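Pitton Bench Notes
June 4, 2018

1/ The Zadier hand-held grippers turned up, so I've been trying them against the Melis pair we already had. Short version for the impatient: I'm not sold. Long version follows.
14 shares · 3 comments

2/ The pitch is that you hold the thing, do the job yourself, and the recording teaches an arm to do it later. No arm on the bench while you collect. Fine. But every sloppy habit in your wrist goes into the recording too, and the brochure is pretty quiet on that.
9 shares

3/ I like a ping-pong ball as a test object. It's cheap, it's light, and it rolls away if you come in a bit crooked. Most demos use a foam block, which will forgive anything. If a vendor shows you foam, ask for a ball.

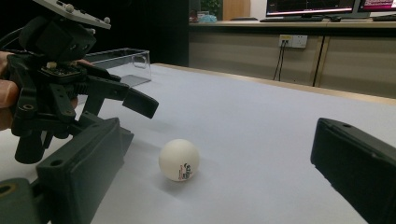
4/ FIRST GRIPE: THE VIEW FROM THE TOOL
A camera on the gripper gives you a great look at the ball between your own fingers. It also gives you the fingers, big and black in both bottom corners, plus whatever the other hand is up to. People quote field of view as if you get to use all of it. You don't.
22 shares · 6 comments

5/ Black plastic on black plastic is a poor colour choice when two tools work close together. I can tell which jaw is which. I'd like to see proof that the software can before I pay for it. A strip of coloured tape would be a start.

6/ SECOND GRIPE: THE CLAIMS
Zadier's sheet says the jaws are good for 1,000 cycles before you need to check the slop. On whose bench, and closing on what? I asked. I got the same sheet back with a nicer cover page.
31 shares · 11 comments

7/ Credit where it's due, the handle is comfy. The Melis grip was drawn up by someone with enormous hands, and my thumb aches after 10 minutes with it. I haven't had that with this one yet.

8/ Two-handed work is where I get really doubtful. One hand is easy. With two you're minding a cable, the angle of both wrists, and the metal plates on top, which stick out further than you'd think. Palm-up on the left feels wrong for ages.
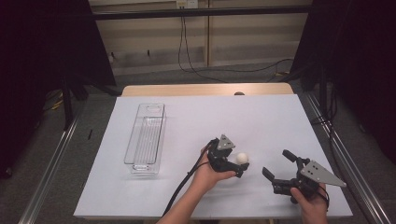 9/ Do you need two grippers to pick up a ball?
One is plenty for a ball. Two start to earn their keep with a handover, or when something has to be steadied while the other side works on it. If your job is single picks, buy one and spend the rest on a better camera.
17 shares · 4 comments

10/ A few of you asked about the Trasesix controller. I've only had a short go. Setup was painless, the logging is a mess, and the manual assumes you already own their arm. I don't, and at that price I won't.

11/ I'll hold on to the Melis pair until December and keep swapping between the two. If the Zadier jaws are still tight by then I'll say so on here, and I'll say so if they aren't. Please stop sending me the foam block video.
26 shares · 8 comments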